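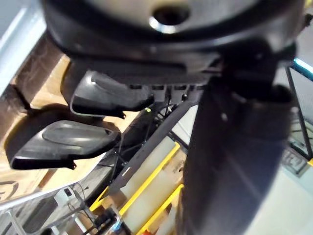
Filed under: Work diary / Collecting

February, late evening

I meant to write this at lunchtime, but lunch was a cheese roll eaten standing up, so it has had to wait until now, with my feet on the other chair and the kettle on for the second time. It was a long day and a rather good one, and I want to get it down before it runs into all the others.

We are back on the Nyaga set, the one with the black plastic shells. The idea is simple enough to explain to my mother (I have tried, and she was very patient): one of us steers the arms through picking something up and putting it somewhere else, the whole thing is recorded, and when there are enough of these recordings the Nurkico model gets to learn from them. Enough, for this set, means 800. We had 321 when I locked up tonight, and I have been saying the number to myself all the way home on the bus like a child with a new word.

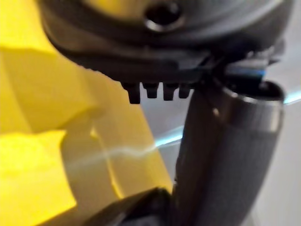
The morning went slowly, I must admit. I still grip the controls far too hard when I'm fresh, and my first few goes were so stiff and careful that I threw them out myself before Jalley could do it for me. Jalley is our checking program, and it is a fussy old thing. It dislikes long pauses, and I am a great one for pausing. I like to stop just before I close the grip and have a little think – and a model that learns from me will stop and have a little think as well, for no reason it could ever give. So I spent an hour practising not dithering, which is harder than it sounds at my age.

After that it began to flow. I had a lovely run before lunch where I hardly noticed my own hands, and the shells seemed to go wherever I looked. I do try to vary things as I go, coming in a bit higher or lower, or turning a piece round before I start, so that we don't end up with hundreds of copies of the same move.
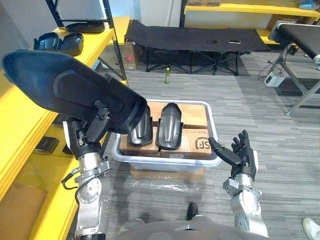 Left arm up with one of the big shells, right hand open by the bin.

The big shells are the awkward ones. They are all curve, and if you take hold a little too far along they want to swing, and then you spend the rest of the go chasing them. I've come to prefer a hold near the end, with a slow lift, and I wrote as much in the Hutik notebook for whoever has the next turn. My handwriting had gone by then, so I shall probably have to read it out to them.

In the afternoon I went back through the wrist views, which I always leave too late. I used to think of them as extras, and now I look at them first. From up at the head everything seems calm and sensible, but down at the wrist you find out how close you came to knocking into something, and it is often a good deal closer than I'd have liked!

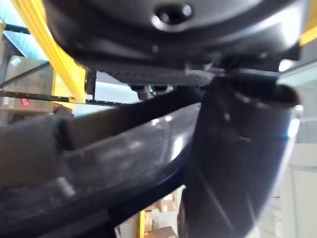 I kept nearly all of them in the end, even a few with a wobble in the middle. We went back and forth on this for weeks before Christmas, and I am firmly on the side of the wobbles. If you only ever show it tidy work, it has no notion what to do when a piece slips, and pieces do slip. I marked 4 for a second look tomorrow, made a fresh copy of everything and turned off the lights.

My shoulders ache and I have run out of biscuits. Early start again in the morning, and I must remember to take the good cushion back in with me.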